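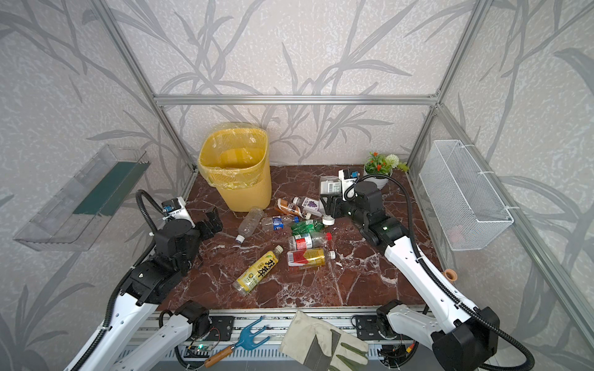

Graswood wrote: I would take the caps off before they go anywhere near the bag. A bottle with the cap on holds its air and you end up with a bag full of nothing. We went from two bags a week to one just by doing that.

Filed under: Household > Trash & Recycling > Bottles and Cans

shufen_kong wrote: OK, caps off is one vote. To repeat my question for anyone coming in now: I have the small yellow wastebasket with the holes in the sides, and drinks bottles fill it in no time. Water bottles, tea, juice, that kind of thing. I let them collect and then do the lot in one go on the marble top. I want to know if I should flatten them, whether the labels have to come off, and if a basket with holes is any good for this or if I should get something solid.

Flivik wrote: Depends on your town. Ours changed the rules in July and now they want caps ON. The reason they gave was that loose caps fall through the sorting screens and get thrown out. So squeeze the air out first, then screw the cap back on. Takes two seconds and the bottle stays flat.

Graswood wrote: Our pickup says off. I called and asked.

Flivik wrote: Then yours says off. I'm telling her to check hers before she does either one.

Qin wrote: Labels can stay on in most places. I used to peel them and quit. The plastic sleeves that cover the whole bottle are different, those I cut off with scissors if they have the dotted line. Paper ones I leave alone.

Clear plastic boxes, the kind berries or salad come in, are a separate matter. Ours doesn't take them with bottles even when the number on the bottom is the same. Worth looking up.

shufen_kong wrote: I do get those boxes mixed in. I'll look it up. Is the basket OK or not?

Stillomby wrote: Holes are fine with a liner, and I'd say better than solid. When you drop a bag into a solid bin the air gets trapped under it and the bag balloons up. With holes it goes right down to the bottom. Fold a good wide edge over the rim or it will slide in as soon as you drop something heavy on it.

Flivik wrote: Disagree on holes. If the bag leaks you have sticky juice coming out the side and onto the floor. I had one in the laundry room and threw it out after the second time.

Stillomby wrote: Rinse the bottles and there is no juice.

Flivik wrote: Not everybody in my house rinses.

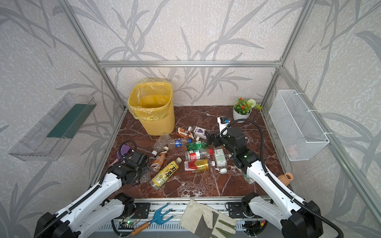 Qin replied that sorting the pile first is a waste of time if it all goes in one bag anyway, and that the order only matters for size. Big ones in first, standing up along the sides, small ones dropped in the gaps. If you throw them in sideways, one long bottle gets wedged across the basket and everything else sits on top of it.

shufen_kong wrote: I've had that happen. I thought the basket was full and it was half empty underneath.

Graswood wrote: Same here with a bigger bin. I give it a shake now and then.

One more thing on liners. Buy them by the size of the rim, not by the gallons on the box. I bought a case of 1,000 small ones online and they were too tight to fold over. I still have most of them. They're OK for the bathroom.

Stillomby wrote: How are you not through them yet? We go through 8 or so a week in this house.

Graswood wrote: Because they don't fit anything!

Qin wrote: Do you have a deposit on bottles where you live, Shufen? If so I wouldn't bag them for the curb at all. Don't crush them either, the return machine at our store won't take a bottle if it can't read the barcode. Labels have to stay on for the same reason.

shufen_kong wrote: No deposit here. I called this morning, Tue 9 November, and they said rinsed, flattened, caps on, labels don't matter. Clear boxes go in regular trash for now. So Flivik was right for my town and Graswood is right for his. I'm keeping the basket.

Flivik wrote: Put a tray under it.

shufen_kong wrote: Will do. I have an old baking sheet that should fit.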